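Bornstead Picnic Weekend Returns in May, and We Want You There

BORNSTEAD — I've been looking forward to writing this one all winter! The Bornstead Picnic Weekend is back in May, down on the Stasum meadow, and we've made it bigger. Last year over 3000 of you turned up with blankets and hungry kids, and the lines for lemonade got pretty silly. So this time we have 6 drink stands and a second gate by the river path.

My team at Trarutix has run the weekend from the start, and we still get giddy about the food. Dudás Bakery is bringing its poppy seed rolls again (get there early, I mean it), and the refill stations are free all day long. Bring a pitcher from home and we'll fill it with water or iced tea.

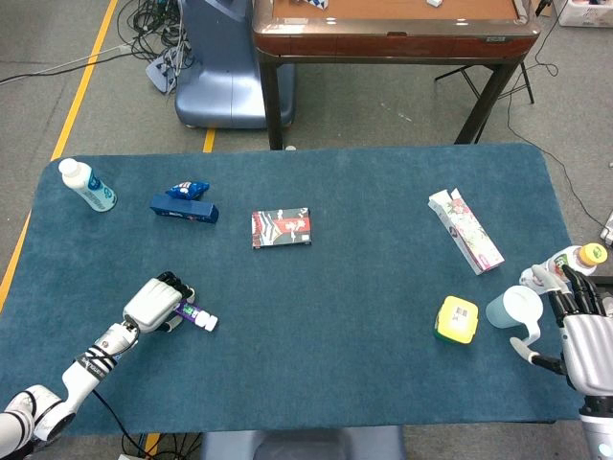
A pale-blue pitcher and a small purple and white tube.

The music starts at 10 a.m. and runs until the sun goes down, with a 90-minute break for the kids' races. Parking is on the north field, and the shuttle drops you right at the gate — no hills, no long walk with the cooler.

Snacks from home are welcome too. Chips, sandwiches, your aunt's potato salad, whatever you like to eat on the grass. Please just take your trash with you when you go.
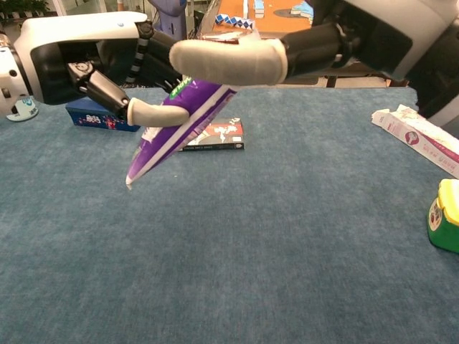

Tickets

Entry is free for kids and $6 for grown-ups. We have 2000 advance tickets, on sale now at the Trarutix front desk and at the Dudás Bakery counter.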